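Home arm builds > Small arms > Toy sink setup, water in the basin

cremilda_b
Arm is back on its mount after the rebuild. New gripper fingers, firmware is Tresta 6. I'm using the toy sink as a test bench and want it to lift the tomato out of the rack before I try anything in the basin. Cable run still needs tidying. Pictures at the bottom.

jfagundes
Why fill it at all at this stage? I'd leave the water out until the rack pick is reliable. One splash up into the wrist and you're buying servos.

cremilda_b
I want the camera tuned for water from the start. A see-through teal teapot looks completely different once it's under.

sawsan_h
Agree with Cremilda. I trained dry on my Grudau and had to redo 111 runs.

jfagundes
Fair, but sleeve the wrist first. I lost 2 servos in April.

lucimara
Is the marker staying on the gripper? Mine peeled off after a week.

cremilda_b
Yes, it's on with double-sided tape for now. Sleeve is ordered, Jailson. Pictures:

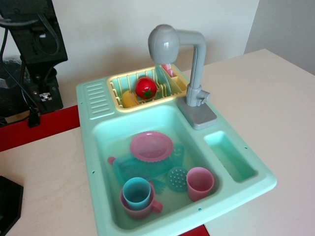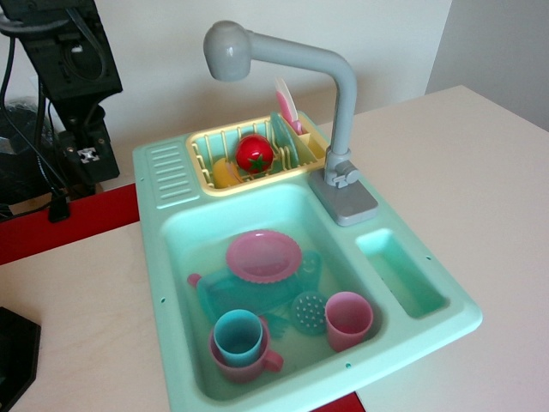
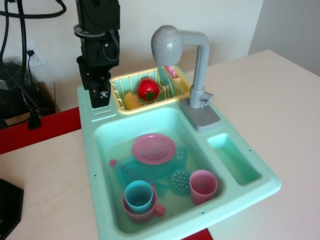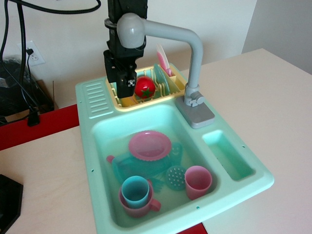 Toy sink with the basin filled, tomato in the yellow rack. Gripper by the rack in the last two.

sawsan_h
I'd move the teapot out for the first basin tests. The plate is lying over it.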